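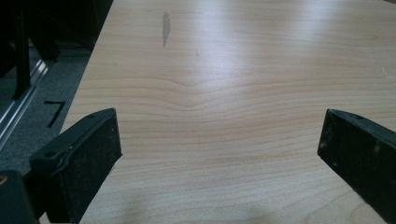

Table 2, hand-held gripper open over the top. Grey mark upper left, glare from the overheads to the right of it.

May 20, 2021

Open day for the Nidico people plus whoever came along from Trovora. Writing this before I forget, will tidy later (won't).

Setup from 8. Table 2 wiped down twice, grey mark still there, tapered thing, pointy at the bottom. Either in the finish or under it. Don't go at it with solvent until someone finds out what the varnish is. Glare is the bigger nuisance — lights were all on for the visitors and the grain vanishes in the washed out patch. For normal work we run half the lights. Should have thought of that.

Pads on both fingers are dusty, light specks all over the rubber. Isopropyl and lint-free cloth, colour of the cloth afterwards to be noted please, I want to know if it's dust or the pad breaking up. If it's the pad we have one spare set in the grey drawer, left side.

First group through at 10. Talk ran long, demo ran short. Let them hold the gripper themselves, which went over much better than the slides. Kids especially. Most people squeeze far too hard on the first go and then too soft on the second. Objects were the usual: sponge, mug, tennis ball, the little Brudik tin. Tin was the crowd favourite and the worst performer, 19 clean lifts out of 38 tries. Mug 46 out of 46, no drops. Sponge nobody kept a tally, my fault.

Second group at 1. Someone from Trovora asked about grip force readout and I gave a number off the top of my head. Need to check that agianst the Upadhyay calibration sheet and email a correction if I was out. Same person asked why we don't use a darker table. Fair question. Matte mat would fix the glare as well — cost it.

Floor: black tape on the carpet stayed down all day, corners OK. People still drifted over toward the rail. Nothing was running but I'd like a proper barrier next time, the January visit had the same problem and we said then we'd sort it.

Sign-in sheet says 97, includes staff who signed by mistake. Ran out of lanyards before lunch.

To do
— clean pads, keep the cloth
— check force figure, email Trovora
— price matte mat, centre section of the table only
— barrier for rail side
— ask Nidico for their feedback forms, they took the whole pile with them
— battery for the clicker, it died on the secnd slide
— tin: try again with clean pads before blaming the tin

Left the gripper on charge, back bench.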